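Community > Young Readers > How Business Works

What Is a Nonprofit, and How Is It Different From a Store?

Most places where people spend money are businesses. A bakery sells bread. A bike shop sells bikes and fixes flat tires. When the owner has paid for supplies, rent and workers, the money that remains is called profit. The owner may keep it, save it or use it to make the business bigger.

A nonprofit works under a different rule. It may sell things, charge for classes and pay its workers. Any money left over must go back into the work it was set up to do. No owner may take it home.

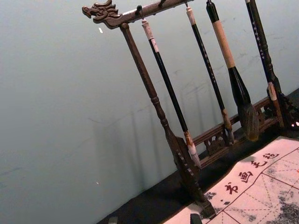
The work a nonprofit does is called its mission. One nonprofit may feed families. Another may care for lost dogs or teach people to read. The mission is written down when the group begins, and the group must follow it.

Consider the Brorkmont Reading Room, a nonprofit that lends books and offers homework help after school. Last April it held a used book sale and took in $791. The tables, signs and flyers cost $472. Loretta Halvorsen, the director, subtracted the second number from the first and found that $319 remained. That money bought new books for the lending shelves.

Who makes sure the rules are followed? Every nonprofit has a board, a group of people who meet to make large decisions. The board reads the money records and chooses the director. At the Reading Room, the head of the board is Dwayne Brannigan. He is not paid for this job, although the director is.
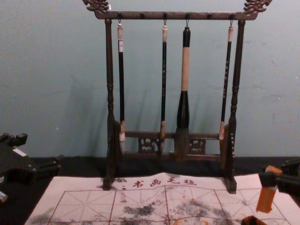

Nonprofits get money in several ways. A donation is a gift of money or goods. A grant is a larger gift, often from a foundation or a government office, and it usually comes with directions about how it may be spent. Some nonprofits also receive help from businesses. A shop might give a part of each sale, or it might give things the nonprofit can use. The shop is still a business. It has simply chosen to share.

Children can help too. Harriet Dunleavy's fourth grade class collected 80 books for the Reading Room, and 60 of them were picture books. Before you collect anything, ask the nonprofit what it needs and ask an adult at home for permission.
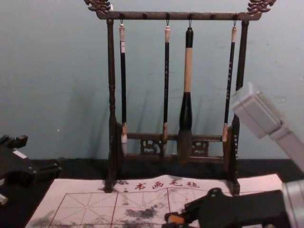 A rack with four calligraphy brushes.

Words to Know

Profit: money left after all costs are paid.
Mission: the work a nonprofit is set up to do.
Board: the group that makes large decisions.
Donation: a gift of money or goods.
Grant: a gift of money for a certain purpose.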